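Redesport Community House > Newsletter > August > Around the House

The big shelf clear-out, and the containers we're keeping

If you've opened the tall cupboard in the craft room lately, you'll have noticed that it closes again! All the way, without a shoulder against it. We spent a very happy morning pulling everything down off the shelves, and I've been wanting to tell you about it ever since, because I think this is going to make the fall sessions so much easier for everybody.

The cupboard had been filling up for years. Every group that uses the room had added a box or a bag, and most of them had gone to the back and stayed there. We found felt scraps, bead looms, a whole sack of wine corks (if you were saving these for something, please come and claim them) and enough yarn to reach Haberkorn and back. We also found a great many containers with nothing in them at all, stacked inside other containers, and those turned out to be the best find of the day.

We put everything through the same steps. Take it down, tip it out, wipe the container, decide where the contents belong, and only then put anything back. The deciding was the slow part, as you can imagine. Somebody always remembers the class where the purple sequins came from.
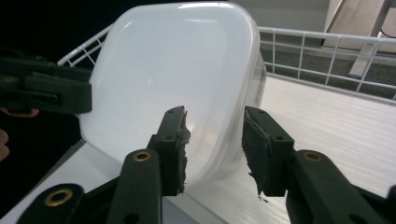

My favorites by a mile are the see-through plastic ones. I used to be a cardboard box person, I admit it, because they're free and you can write on them with a fat marker. But you do have to read the writing, and half our boxes said one thing on the front and held another. With a container that lets the light through you get a fair idea before you've even lifted it down. Yarn looks like yarn. Paper looks like paper. For the smaller bits we're still adding a label on the short side, so it faces out when the container is pushed in.

The wiping went faster than I'd feared. Warm water, a drop of dish soap, a soft cloth, and a dry towel straight after so there are no water spots. Please don't use the scratchy side of the sponge on clear plastic. I did that at home years ago and ended up with a tub as cloudy as bathroom glass. For old sticker glue, a dab of cooking oil left on for a few minutes works very well, and then you wash it again.

We did all the sorting on the one pale table, and I'd recommend a light surface to anyone who's planning a job like this. Beads, pins, needles and snippets of thread show up right away on it. On the brown tables you find them with your elbow.

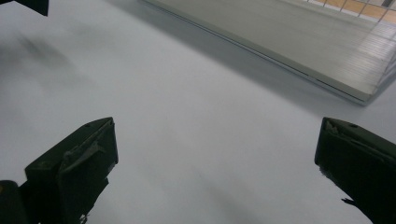 A good wide stretch of tabletop to work on.

So please, when your session is over, leave the table the way you'd love to find it. Put the lids on, brush the scraps into the bin, and give the surface a quick wipe if there's been glue. It takes 2 minutes and it makes the next group feel so welcome.

Now, baskets! Some of you have asked why we don't just use tubs for everything. Tubs are great for anything small or dusty, but the wire baskets are lovely for bulky things you grab all the time, like aprons, rolled fabric and the big balls of wool. Air gets through, you can see what's in there from the side, and you don't have to fiddle with a lid while holding a toddler. The one weak point of a plain wire basket is that pencils and crochet hooks go straight through the bottom, so a solid base is a big plus.

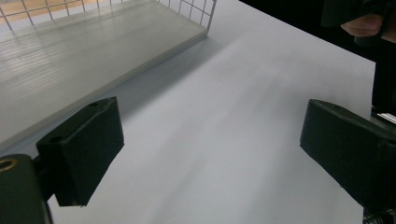 Wire sides, and a plastic base with fine ridges in it.

The plan for the shelves is simple. Baskets go at waist height where children can reach them too, tubs go above, and the very top shelf is for holiday decorations only. The shared glue guns stay in the locked drawer, and the key hangs where it always has. If you bring in something new for your group, please put it in a container that's already there before adding another one. There's a small stack of spares on the floor of the cupboard, lids taped to them, and you're welcome to take one for your session.

We have some giveaways as well. The Inura Room has a table of spare fabric, patterns and knitting magazines, free to anyone, and it'll stay out until the end of the month. The good picture frames are 50 cents each, and that money goes toward new scissors, which we badly need. Bring a bag!

Next up is the kitchen corner, and I'm already eyeing the mug shelf. Drop in if you'd like to help, any morning before noon. There's coffee on.

More from Around the House
New curtains for the Inura Room
Mivus Street garden: what's ripe in August
Swap table rules, a friendly reminder
The Haberkorn bus and our evening sessions

Contact the newsletter desk | © Redesport Community House | Back to top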